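Small knife, steel tray
Story by the Evangelista food desk

Green chillies were cheap at the Prulska growers' market in December, and by the end of the month most of us had more of them than we could use. They went into eggs, into vinegar, into a jar of salt at the back of the fridge. What we hadn't thought much about was how we cut them.

Most home cooks reach for the biggest board and the biggest knife they own. For a chilli the length of a finger that is a lot of gear to wash. Cooks at Kondel, the lunch place on the Sernasberg road, do theirs in a shallow steel tray with a short knife, and have done it that way for 15 years. The kitchen gets through more than 500 chillies in a busy week, so the method has had a fair trial.

The tray has a few things going for it. The raised rim keeps the seeds in. Steel doesn't hold the smell or the heat the way a timber board will, and one rinse under the tap is usually enough. It also goes straight to the stove, where you can tip the lot into the pan.

There are drawbacks. Steel is hard on an edge, and a good knife used this way will need sharpening far more often. Kondel keeps cheap blades for the job and touches them up every morning before 7. A tray can also slide on a smooth bench, so put a damp cloth under it. And it is noisy, if you have someone asleep in the next room.

Choose a tray with a flat base. Some of the thinner ones bow up in the middle and rock as you press down, and you will be chasing the chilli around all afternoon. We paid $15 for ours at a catering supplier and it has scratched, as they all do. The scratches make no difference to the cooking.

As for the cutting, lay the chilli on its side and hold it by the stem end. Take the tip off first, then work back in thin rounds, drawing the knife towards you. If you want less heat, split it lengthwise and scrape out the pale ribs with the point of the blade. Keep the stem on until last - it is the only handle you've got.

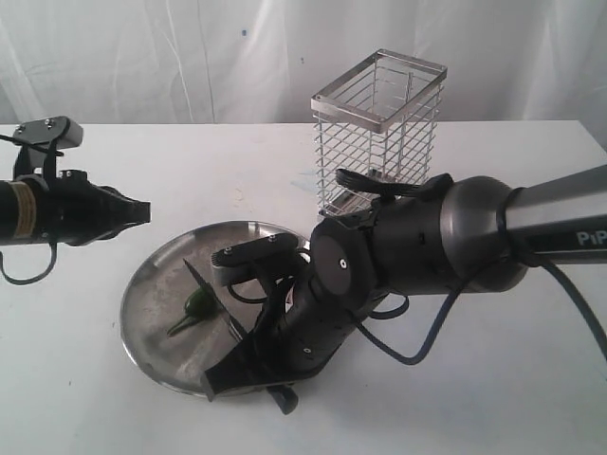

Green chilli and black knife on the steel tray.
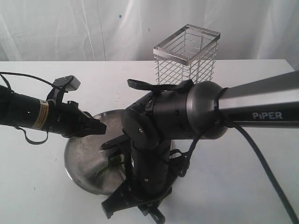
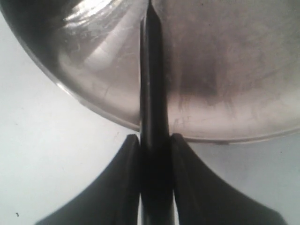
Wash your hands with dish soap and a little oil, then wash them again. Water alone spreads the burn about. Gloves are sensible for a big batch, though they make small work clumsy and most of us gave up on them.

Sliced chillies keep for a few days in the fridge under a lid. For longer, cover them with white vinegar and a pinch of sugar in a clean jar, and leave them in the fridge overnight before you open it. They are good on fried eggs and on cheese toast, and the leftover vinegar can go into a potato salad.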